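From: Helju Luik
To: the Brekholm weavers' list
Subject: Re: [brekholm-weavers] Warping board or warping mill for long warps?

Dear Dalia, and everyone else who has been following along,

I meant to answer you in September when you first brought this up, and then the plums came in and I lost two weeks to jam. I hope you haven't sold the board yet!

Dalia Mockus wrote:
> I have a ten-yard warp planned for dish towels and I'm dreading it.
> My board is the one I bought used in 1993 and the pegs on the left
> side lean inward once there's any real tension on them. By the last
> inch or so of warp the new threads are coming out shorter than the
> first ones. Is it time for a mill? Or am I just winding too tight?
> Also, does anybody have an opinion on the Ondatik cotton? I bought
> four cones of the natural and it seems fuzzier than what I'm used to.

Well, I'd say it's a bit of both. Leaning pegs will certainly give you uneven lengths, but they lean a good deal faster if you pull, and most of us pull. I did it for years. My teacher used to come up behind me and lift the yarn off the board with one finger, and if it made a sound she had me start over. Try winding so that the thread only just lies straight between the pegs, and stop every couple of inches of warp to tie that bunch off and take it off the board. You end up with three or four small chains in place of one fat one, and they go onto the loom very nicely. I number mine with scraps of masking tape, and I always put the number at the cross end (I have learned this the hard way).

As for the pegs themselves, see if they pull out. On many of the older boards they were only glued, and the glue dries up. Birutė Jankauskaitė rescued hers with new dowels and a little wood glue, and left it clamped overnight. She might be willing to tell you what size drill bit she used.

Now, the yarn. I keep my cones sorted by size in cubbies, with a folded card in front of each row, and ever since I started doing that I waste far less time hunting for the other half of a dye lot.
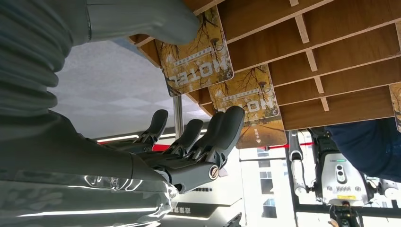 Cubby shelf with yellow cards

If your Ondatik is fuzzy, my guess is that you got a carded cotton and not a combed one. It's perfectly good for towels, and I think it drinks up water better once it's been washed a few times, but it does shed, and it sticks to itself in the reed. I would sley it a little wider than you planned and open the first few sheds very slowly. If neighboring threads cling, run your hand flat under the warp behind the heddles to separate them before you throw the shuttle.
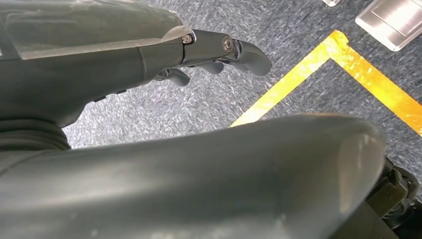
You also asked me off the list whether a mill takes up as much room as people say. Mine is the Nassar floor model and yes, it does, though it folds more or less flat and lives behind the bedroom door. I love it for anything over eight yards. The turning is easy on the shoulders, and I can sit on a stool and listen to the radio the whole time. For shorter warps I still take the board down off the wall – it's simply quicker. If you'd like to try the mill before spending any money, come by in the afternoon with your cones and we'll wind the towel warp together. With 353 ends I'd think we could manage it before supper, and there is still plum jam.
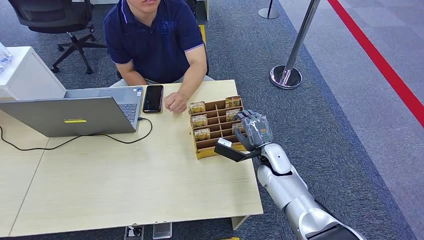 One more thing on those 353 ends. If you are doing a plain floating selvedge, remember that the outside thread on each side is wound along with the rest but doesn't go through a heddle. I forgot this once and spent an evening looking for two heddles I didn't need. Weigh the floating threads separately too, off the back beam, with a film canister or a small bottle of water. Mine hang about a foot below the beam and I move them down whenever I advance.

Siiri Uibo, if you're reading, do you still have the draft for the striped towels with the blue border? I promised it to Darnell Van Dusen and now I can only find the second page.

Warmly,
Helju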